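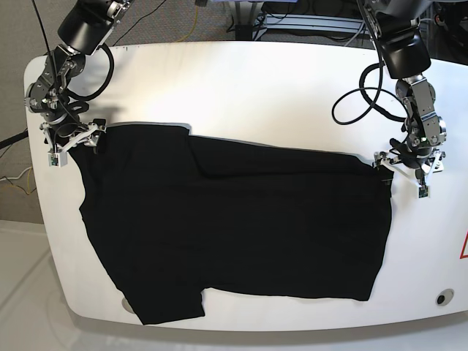 Both grippers holding a black garment over the white table, folding task.

Trerna Cloth Folding Data, student release

Last change of this file: August 19, 2021

What is in this release

Trerna is the name of our student project on two-arm cloth folding. We are a robotics club at a technical college, and this data was collected during one school year by the members of the second-year group. The release has 1101 episodes. In each episode one student drives the two arms by teleoperation and tries to fold one piece of clothing on the table.

The clothes were collected from the members. We used 32 different pieces, most of them T-shirts and long-sleeve shirts. There are also some kitchen towels, which we used for training new operators before they were allowed to try shirts.

Folder structure

episodes/ – one folder for each episode, with the number as its name
garments.csv – list of the pieces with color, size and type
operators.csv – operator code and number of episodes, without names
splits/ – train and test lists
tools/ – the Plirnoris scripts for reading and replay

Inside of every episode folder you find the video, the joint positions of both arms, the gripper opening and a short text file with the result. The result can be "done", "partly" or "failed". Please do not remove the failed ones without reading the note in the next part.

How the episodes were labeled

The operator wrote the result directly after the episode. Later a second student watched the video and wrote a result also, without seeing the first one. When the two results were different, we kept both in the file, and the field "agree" is set to 0. A fold is "done" when the sleeves are inside and the piece has the shape of a rectangle. We did not measure how straight the edges are.

Left and right are always from the side of the robot. In the videos the right arm is therefore on the left side of the picture. Two teams in our own class made this mistake, so please check it before you start training.

Known problems

Dark clothes are difficult. On black fabric the border between two layers is hard to find in the video, and our first segmentation model, Wustus, often took two layers as one. It also took some shadows of the arms on the table as fabric. We did not correct these masks and they are not part of the release.

In 18 episodes the gripper opening was not recorded. They are listed in splits/no_gripper.txt and they are not in the train list.

The clock of the video and the clock of the arms are not perfectly the same in the episodes before December. The script sync.py repairs this, but you must run it yourself.

How to use

Install the packages from requirements.txt, then run:

python tools/replay.py --episode 2

It should open a window with the video and the joint curves. If the window stays black, update the video library first.

Use and citation

You can use the data for study and research. If you write a report or a paper with it, please cite it as "Trerna Cloth Folding Data, Çınar Robotics Club, 2021". For selling products please write to us before. Questions and mistakes can be reported on the issues page, in English or in Turkish.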